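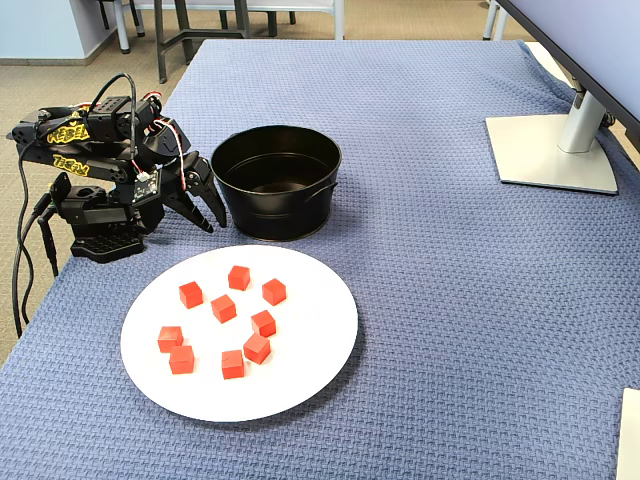 A tabletop arm with a two-fingered gripper, beside a plate of small red cubes and a black metal bucket.

Household chore automation is the use of machines to do domestic work such as tidying, washing up, folding clothes and laying a table. The term is also used for light shop-floor work of a similar kind, for example sorting parts into trays. Machines that do one chore in a closed space, such as the dishwasher, have been common for a long time. Machines that can do many chores in an ordinary room are still mostly a matter of research.

Moving small objects

The basic exercise in this field is called pick and place. The machine must find an object, close its fingers on it, lift it and release it in another place, often a bowl or a bucket. Cubes are popular for this exercise, for their flat sides are easy to grip. A plate makes the work harder than a bare table, as a cube can slide when a finger touches it, and a raised rim limits the angle from which the gripper may come.

Small arms driven by servo motors are widely used in teaching. They are cheap and easy to repair, but their joints have some play, and an error at the shoulder becomes larger at the fingertips.

Measuring progress

Results are usually given as the share of attempts which succeed. The Horkico test, proposed by Marta Holovko and Pylyp Panasiuk, asks for 100 attempts at each chore, with the objects put down in a new arrangement every time. A person may help 2 times; after this the chore is counted as failed. Corey Maihi has criticised the test because it does not measure time — a machine that needs 10 minutes to clear a plate can receive the same mark as one that is much faster.

Use in workplaces

The packing firm Rullbridge kept a record of 721 stoppages on its sorting line. Ustyna Zhuravel, who studied the record, found that most of them came from objects lying too close together, and only a few from faults in the motors. The firm kept the machines for parts of equal size and returned mixed boxes to hand work.

Present state

Single chores with known objects can be done well under steady light. Soft things, wet dishes and crowded drawers remain difficult, and no machine in general sale does all the daily work of a kitchen.

See also: Gripper; Dishwasher; Bamamier method

Back to top | Contact the editors | Text © the contributors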